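Zweiter Besuch in der Robotik-AG

Eingetragen am 2025-05-07

Ich hatte im April schon über die AG geschrieben und mir dafür zwei beleidigte Mails eingefangen. Also bin ich noch einmal hin. Bezawit Workneh leitet den Kurs, und sie hat mir zur Begrüßung gleich gesagt, dass ich wieder meckern werde. Stimmt.

Das Projekt heißt Drutia und soll im Juni beim Wettbewerb in Cunelard antreten. Aufgabe: Alltagskram greifen, ablegen, aufhängen. Auf dem Plakat im Flur steht »Der Haushalt von morgen«. Mein Haushalt von heute hat jedenfalls keinen knallgrünen Tisch, über dem zwei schwarze Greiffinger offen stehen.

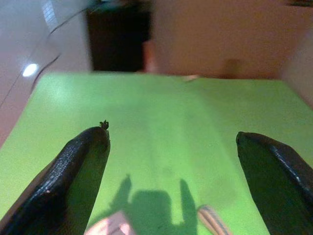 Die Sache mit den Haken

Vier durchsichtige Klebehaken auf einer grünen Platte, die Platte mit schwarzem Klebeband an der Wand. Daran wird geübt.

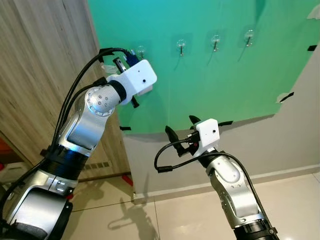

Die Gruppe will auf 60 Durchgänge kommen, mit 3 Minuten Limit pro Versuch. Wer davon etwas lernt, die Maschine oder die Schüler, konnte mir auch Ko nicht beantworten, der die Auswertung schreibt. Seine Tabelle ist sauber geführt, das gebe ich zu. Nur steht darin keine Spalte dafür, wie oft ein Mensch eingreifen musste. Bezawit meint, die komme noch.

Was mich stört: Das Regelwerk belohnt einen Aufbau, der zu Hause so nicht vorkommt. Hängt die Platte ein Stück tiefer, müsste man vermutlich von vorn anfangen.

Beim Ablegen geht es bodenständiger zu, und das gefällt mir besser. Ein Karton, ein Brett, Kleinzeug drauf.

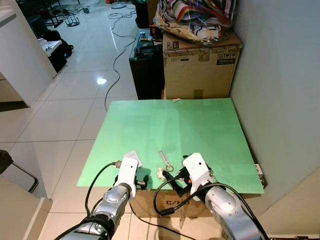 Schlüsselanhänger und anderer Kleinkram auf dem grünen Brett

Im Juni schaue ich mir Cunelard an. Bis dahin hätte ich gern die fehlende Spalte.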